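Home | News | Events | Back Issues | Contact

Water shutoff and the restroom rota, read this one pls

Quick one before the long weekend. The riser work at Emalden is finally booked and the plumbers want the whole building off, not floor by floor like last time. 8/30/26, early start. Expect no water anywhere for most of the morning. Kitchens, restrooms, the drinking fountain by the mail room, all of it. Fill a jug the night before.

Background for newer tenants. Back in May we had the leak over the second floor landing, the one that took out Zofia Chmielewska's ceiling tiles and a box of her sample books. Patched then. The patch is still holding but the valve behind it is original to the building and won't close all the way. So, new valve, new section of pipe, and while the wall is open they'll do the one next to it too. Cost to the building fund is $3,906, already approved, no extra charge on anyones rent this quarter.

When the water comes back it may run brown. Let the cold tap go for 4 minutes before you drink it or make coffee. Same if you have a filter pitcher, run the tap first. Toilets will be loud and spit a bit on the first flush. Normal. If yours is still running after an hour call Hazem Benmoussa at the desk, ext. 42. Please don't take the tank lid off yourself, we have replaced two.

Restrooms. Several notes came in about supplies running out before noon. Fair. We were on the old order and there are more of us now. Évan Arnaud has doubled the paper towels and TP, and spare rolls will be in the cabinet under the sink, unlocked. Take one if it's out, put the core in recycling. Bins get emptied at the end of the day, plus once at lunch starting next week.

Only toilet paper goes down the toilet. Wipes no, even the ones that say flushable. Paper towels no. Plumbers pulled almost 20 feet of the stuff out of the lower drain and we paid for there time.
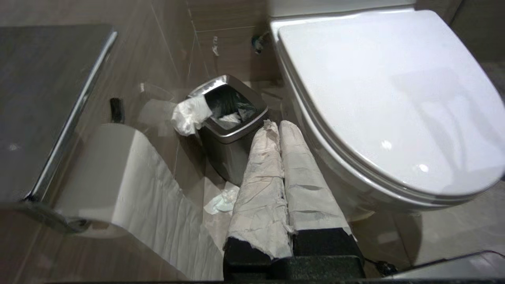
Lined bin next to the toilet. Everything else goes in here.

Other bits. Bike room code changes the same day, new one by email. Lost and found has a gray scarf and one very nice umbrella. Weronika Kwiatkowski still needs a hand moving shelves out of the old Waton unit, see her if you've got a free hour and decent shoes. Next issue is when I get to it, send items to the usual address.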